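The Curtain Shop at Flurnham

By the time the Wednesday bus let her down at the bottom of Joubert Street, Meriem Belhaj had rehearsed her speech so often that the words had gone soft, like a letter carried too long in a pocket. She was going to tell Leandro Prieto that she could not take over the shop. She had a good job in Mumel, with a desk by a window and a pension, and she was fifty, and people of fifty did not start selling curtains.

Leandro was up the ladder when she came in, and he waved at her with a mouthful of pins. He had taught her to sew in that room when she was a girl and her mother worked late at the cannery, and it still smelled of steam and chalk and the orange peel he left drying on the radiator. He came down one careful rung at a time, kissed her on both cheeks, and put the kettle on before she had her coat off.

"Go and look at the rail," he said. "I've been brave."

Now, for as long as she had known him, Leandro had sold beige. He sold cream too, and a color he called oatmeal, and once, after his trip to Gomeo, a daring sort of green that sat in the window until the sun turned it beige as well. So she went to the rail expecting oatmeal.

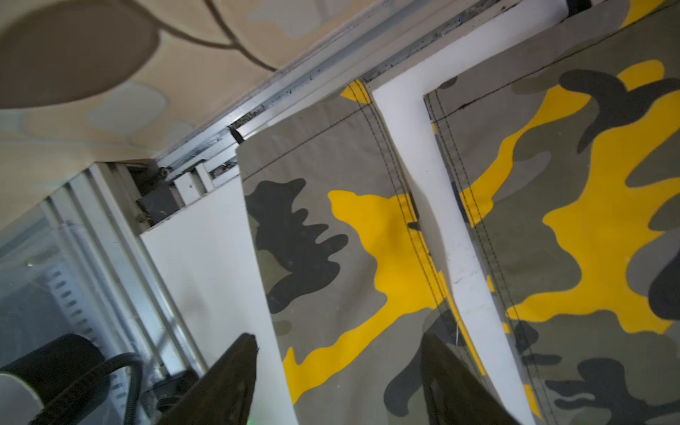

Camouflage on the rail, in yellow, gray and black.

She laughed so hard she had to hold on to the cutting table.

"Who is it for?" she asked, when she could.

"For whoever comes in," said Leandro, with great dignity. "A boy came in. He wanted his room to look like a jungle on fire. I told him we didn't have such a thing, and he looked so sorry for me, Meriem, that I ordered it that same night."

They drank their tea on the two stools behind the counter, and he told her about the leaking gutter, and the rent, and the widow upstairs who had learned the trumpet. The speech stayed where it was. At four o'clock the bell over the door rang and a woman came in with a scrap of paper, wanting something for a kitchen window, though she couldn't say what.

Leandro stayed on his stool and blew on his tea.

Meriem waited for him a moment longer. Then she took the tape measure down from its nail, hung it around her neck, and asked the woman which way the window faced.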